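Moka pot leaking at the join - new gasket or new pot?
Posted by Corina Buzatu, Tue 4 August
34 replies - 2 shares

My old six-cup has started spitting coffee out the side halfway through the brew. It was Nan's, so I'm not keen to chuck it. I've tightened it until my wrists hurt. Is it the rubber seal, and do they all fit each other?

nelu_grecu wrote:
Almost certainly the seal! Best cheap fix in all of coffee. Pop the filter plate out with a butter knife, pull the old seal, wipe the groove and press the new one in flat. I did my Kallio last October and it went from a sad dribble to a proper thick brew - I was grinning like an idiot at the stove.

And no, they don't all fit. "Six cup" means something different to every maker, so measure the inside and outside of your old one before you order.
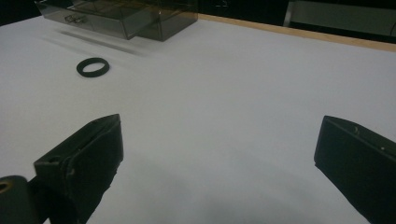

Also worth giving the thread a good scrub while you're there. Old grounds get packed in and stop it closing properly, and then you blame the seal for it. An old toothbrush does the job.

Bogdan Radu wrote:
Go silicone. Rubber goes hard and picks up a taste. I've had silicone in my Plestora for two years and it's still soft.

nelu_grecu wrote:
Can't agree on the taste, sorry mate! Run two throwaway brews through and rubber is fine. Silicone can be a touch thin and then you're back to leaking.

Bogdan Radu wrote:
Only if you buy the wrong thickness. You just told her to measure.

Raluca_O wrote:
Before you spend anything, check the safety valve. If it's blocked, don't use the pot at all until it's sorted. And please don't crank it tighter, you'll flatten whatever seal you put in.

Corina Buzatu wrote:
Valve moves freely when I poke it. The old seal came out in three bits so I think we have our culprit. Scrubbing the thread tonight - the colour of that water, yuck.

Bogdan Radu wrote:
Silicone!

400 views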